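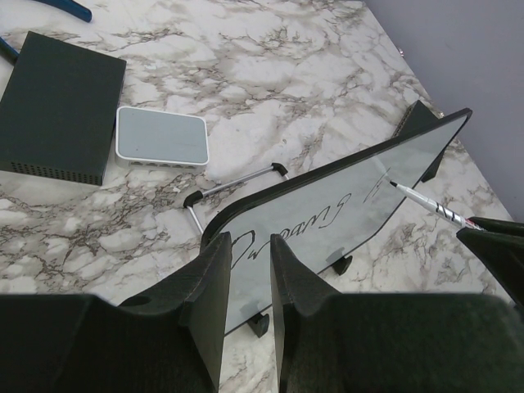

Opinion

Against the Shared To-Do List

By Mirjana Ristić
31 December 2025

My household runs on a list. It used to live on the fridge, and then in an app called Bundel, where it has grown to 163 items. One of them says "hooks." I wrote it. I have no idea which hooks.

The promise of a shared list is that everyone can see what needs doing. Everyone can. We look at it the way people look at a departures board for flights they aren't on. My husband added "gutters" in the spring and has told friends, with some pride, that the gutters are being dealt with.

Writing a job down feels a lot like doing it, and costs less. I've added things I had already finished just to check them off, and I'd do it again. My sister pays for an app that awards points. She has 200 of them and a bathroom door that won't close.

My grandmother kept no list. She stood in the doorway and said your name, and you went and got the ladder. I can't claim it was pleasant, but I never saw her gutters overflow.

So in January I'm deleting the whole thing. Whatever matters will come back by leaking or smelling, or the school will call. Until then I'll be in the doorway, practicing my husband's name. I would have done it this week, but someone put "delete list" on the list, and I assumed he was handling it.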